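May, back at the Staltholm unit
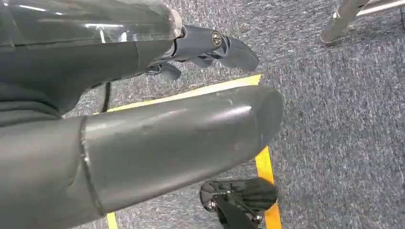
Hand end of the upper arm over the carpet, wrap on the forearm, yellow floor tape below.

In by 7:30. Cold enough that I left my coat on until the heaters caught up. Hernán Chávez had left a note on the bench saying the hand was slow to close at the end of yesterday's run and he'd stopped before it got worse. No fault code, which is the annoying kind.

Did the usual before touching anything. E-stop in, main isolator off, tag on, waited the full two minutes for the drives to bleed down. Then checked the base against the yellow tape. If the base creeps off the tape all the taught positions go with it, and I lost most of an afternoon to that in the autumn. Within a couple of millimetres today, so I left it alone.

Hand first. Worked each finger by hand with the power off. The lower two were fine. The upper ones had a tight spot about halfway through the travel. Took the cover off and found carpet fluff packed in behind the knuckle, grey stuff, a fair wad of it. Picked it out with tweezers, blew the rest through with low air and put one drop of the light oil on the pivot. Moved freely after that. Cover screw went back in by hand and then a nip with the small driver. I don't like leaning on that one, the thread is into plastic.

I should have a proper interval for this. The Kaimal manual says to clean the fingers every 600 hours but whoever wrote it did not have carpet. I've put 400 in the log and will see if that's enough.

Next the cable. I wanted to be sure it had slack with the wrist turned all the way over. It does, but only just. Ran my fingers down it and couldn't feel any flat spots or nicks. Added a line to the sheet to look again next month.

Left the clear plastic on the forearm. Ajith Warrier wants it gone for the visitors and I want it there until the housing has stopped getting knocked, and so far I'm the one with the scissors. The other arm has no wrap and has picked up scuffs. Wiped it down with the damp cloth, no solvent.

Powered up at 10:40. Homed both arms, no complaints. Ran the open and close cycle 232 times because that's what the Jomano test file is set to and I've never found out why. Close time steady the whole way. Motor temperature came up some 15 degrees and stayed there.

Rang Jindness about the spare finger set. Still on back order, they said they'd email. Asked for two sets this time.

Wrote it all up, tag off, left a note for Hernán to run at half speed for the first hour and to ring me if it goes slow again. Swept the carpet on the way out. Need to ask about getting rubber matting for that end of the room, and buy more tweezers, mine are bent.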